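Helier Clear Table Protector, Round: Six Months In

Reviewed by Morenike Dauda

I bought the Helier clear protector in February for the round table in our dining room. It gets used for every meal, and I was tired of washing the tablecloth twice a week. The cloth is white with a gold and silver floral pattern, and it was a gift, so I wanted to keep it out and still be able to eat tomato sauce on it.

What you get

One round sheet of clear plastic, rolled in a cardboard tube, with a folded card of care instructions. No clips, no weights. I ordered the 50-inch size. Helier also sells a 36-inch size for side tables. Mine cost $50 with shipping, which is a lot for a piece of plastic. The Latuheru sheet I had before was cheaper and lasted one winter before it went yellow.

Setting it up

The sheet came tightly rolled and did not want to lie flat. The card says to leave it overnight with books on the edges. One night was not enough for mine. It took 7 days before the last bit of the edge settled down. A hair dryer on low sped up the worst section, but the card doesn't mention that, so do it at your own risk.

There was a plastic smell for the first couple of days. We kept the window open and ate in the kitchen. My husband says he never noticed it.

Get the cloth ironed before you put the sheet down. Any crease in the fabric will show through, and the sheet presses it in further. I skipped this and had to take everything off and start over.

Daily use

Spills are easy. Coffee, soup and oil all come off with a damp cloth and a drop of dish soap. Turmeric left a faint stain that I got out with baking soda paste. Ballpoint pen did not come out. There is still a short blue line near my son's chair.

It is not for hot pans. The card says so clearly, and I use a trivet under anything from the stove. Dinner plates at normal serving temperature have been fine.

Plates slide a little more than they do on bare cloth. My neighbor Samer Issa has the same sheet and put felt coasters under his serving dishes. I haven't bothered. Plates also make more noise being set down than they did on cloth alone, though less than on bare wood.

Scratches are there if you look for them from the side. Most of mine came from dragging a heavy fruit bowl with a rough base. I lift it now.

How it looks

This was my main worry. I have seen protectors that turn a nice cloth cloudy, and this one doesn't. The pattern stays clear and the metallic parts still catch the light. The drawback is glare. The finish is glossy, and when the sun comes in, you get bright patches on the table. In the evening under the lamp it is much less noticeable. If glare bothers you, look for a matte version, though the matte one I tried from Skolluditz made the gold look gray.

White dishes with some color on them look good against it. We use a plate with red double-happiness characters and a painted dragon on the rim, and the cloth is pale enough that the two patterns don't fight. 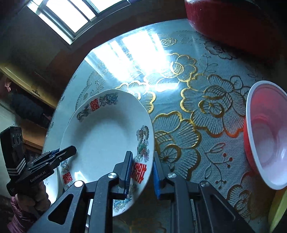 Good and bad

Good: very clear, wipes down fast, no yellowing so far, lies completely flat once it has settled.

Bad: slow to flatten, smell at the start, glare in direct sun, pen marks are permanent, price.

Would I buy it again

Yes, in the same size. I wash the tablecloth once a month now, and that alone is worth it to me. If your table is in full sun most of the day, or you need to put hot dishes straight down, I would look at something else. Four stars out of five.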